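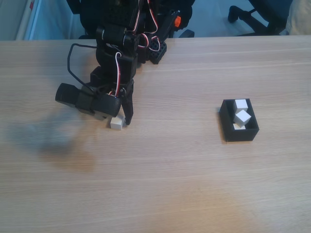
Gripper comparison, item 1. Noura Moussa reported on the Cameck and Lonis fingers, both run on the same servo arm since the December meeting. The task is unchanged: pick up a white cube from the tabletop and place it in the black tray. Cubes in the tray may lie tilted or on top of one another, as with the three there now, and this still counts as a placement. Cameck has completed 1,073 cycles with 184 missed grasps. Lonis is behind schedule and has no usable total yet.

Item 2. Most Cameck misses came with the cube turned about its vertical axis. Noura asked for a softer pad on the angled finger. Agreed, one pad thickness only, so the results can be compared.

Item 3. Controller. The Tornus board dropped its connection 3 times, each time on a long run. Awad has sent new firmware. It will not be loaded until the Lonis runs are done.

Item 4. Target stays at 3,000 cycles per gripper. A request to cut it was not carried.

Actions: Noura to fit the pad and send the miss log to Cameck. Wiring at the wrist to be checked before the next long run.

Next meeting Wednesday, same room.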